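Covering a Workbench or Craft Table with Brown Paper
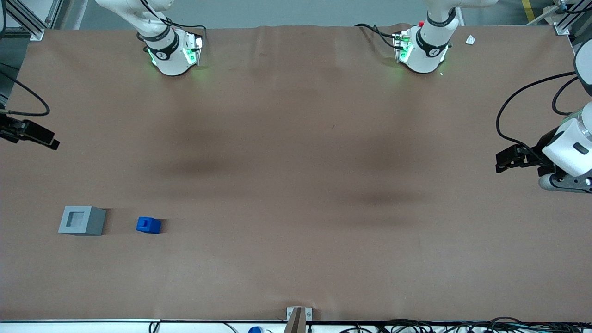

Paper is the cheapest cover you can put on a table, and for most small jobs it does better than a plastic sheet. Glue drips don't skate across it, it can be written on, and when it's worn out it goes in the recycling. Brown kraft-type paper also has the advantage of color. A small blue cube or a light gray box stands out on it right away, and so will a dropped screw or a bit of white trim. Don't worry if the surface has a few faint wrinkles in it, as you see on this one. Wrinkles that shallow won't tip a small part over. The ones to get rid of are the raised creases you can feel with the side of your hand.

What to buy

Look for a roll a little wider than your table. Mine comes from Kalau, the packing supply place, and I buy the 100-foot roll. The bench uses 11 feet each time, counting the overhang, so one roll gives me nine covers with a short piece left for wrapping. Medium weight is best. The thin paper sold for stuffing boxes tears the first time you drag something over it, and the heavy floor-covering kind is stiff and keeps its curl for days.

You will also need:

Masking tape, 2 inches wide
A utility knife with a fresh blade
A long straightedge
A dry cloth, folded into a pad

Laying it flat

Clear the table and wipe it down. Let it dry all the way. Damp wood under paper gives you ripples by the next morning, and they don't come out.

Unroll the paper with the curl facing down, so the ends hug the table. Cut it long. You want a few inches hanging over at each end.

Tape one short end to the underside of the table first. Go to the other end, pull the paper snug and tape that too. Don't pull as hard as you can. Paper tightens and slackens a little with the weather, and a sheet stretched tight in July may split at the corners once the heat is on.

Work along the sides from the middle outward, smoothing with the cloth pad as you go. Fold the corners as you would on a wrapped package and tape them underneath. Keep tape off the top. It catches sleeves, and small parts stop against the edge of it when you slide them.

If your table is wider than the roll, lay two strips with a couple of inches of overlap and put the seam toward the back – never down the middle, where you do most of your work.

Getting creases out

A dry iron on low will take out a fold line. Do it before the paper goes on the table, on an ironing board, with a thin towel between the iron and the paper. No steam. For paper that has been stored folded, I roll it the opposite way around a cardboard tube and leave it overnight. That takes care of most of it.

Light

Brown paper soaks up more light than a white tabletop, and shadows on it are soft and wide. If part of the bench looks dark when you sit down, move the lamp before you buy a brighter one. Two lamps, one on each side, will do more than a single strong one overhead. My pair are Lorureo clamp lamps and the arms stay where you put them.

Small parts and boxes

Keep the work area mostly bare. I put out the one container I'm filling and the part I'm working on, and everything else stays on the shelf. An open-top box with a flat base is easier to use than a jar or a bag because you can drop things in with one hand. Set it toward the front and to one side, leaving clear space next to it for the piece that goes in next.

If you sort the same parts often, draw around the box with a marker. It will go back to the same spot every time. Write the part names beside the outline if other people share the bench.

Paper is no help with round things. Beads and ball bearings will still roll off, so use a shallow tray or a folded towel for those.

Cords

Cords dragging over paper will scuff it and knock over light pieces. Run them up and back, with enough slack to reach. I keep an old Asus laptop at the end of the bench for looking up instructions, and its cord goes behind the table through a cup hook.

When to change it

Mine lasts about six weeks. Change it sooner if it gets oily. Paper with linseed oil or oil-based stain on it should not be balled up and put in the trash, as it can heat up by itself. Spread it outside to dry, flat and away from the house, and follow your local rules for getting rid of it.

Clean offcuts are worth saving. They make good drawer liners and pattern paper, and I use the narrow strips under paint cans. The tubes hold leftover sandpaper, rolled with the grit side out.

Last updated September 20, 2026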